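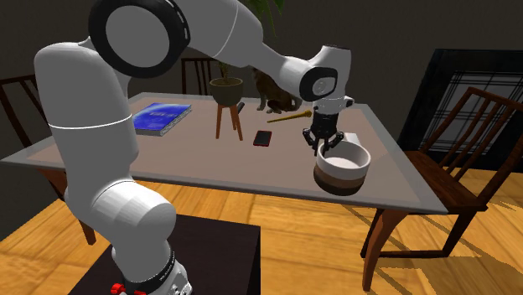

Figure 3. Rim grasp on the striped bowl in the dining table layout, simulated arm with the two-finger gripper.

4.2 Comparing the two grippers on curved rims

We had expected the bowl to be one of the easier objects in the set, and it ended up taking more of our time than anything else on the table. A rim grasp leaves very little for the fingers to hold on to, and with a round bowl the contact patch is small and curved on both sides. In Figure 3 the fingers reach over the rim and pinch the wall near the front corner of the table, with the bowl hanging a little above the tabletop.

We ran the same layout with both grippers, the Peng two-finger model shown here and the wider Grotora, keeping the arm, the controller gains and the clutter as they were. Each gripper was given 13 starting poses for the bowl. The Peng completed the lift from eight of them and the Grotora from three, a wider gap than our earlier trials with boxes had led us to hope for. Most of the Grotora failures came during the approach, when the outer finger touched the wall too low and pushed the bowl away.

Jana Brandes suggested slowing the last part of the descent, and we are grateful for the idea, as it won back two more poses for the Grotora and did no harm to the Peng. We kept the slower descent for everything reported in Section 4.3, where Aqeel Magsi's controller from the Wadero tests takes over from the default one.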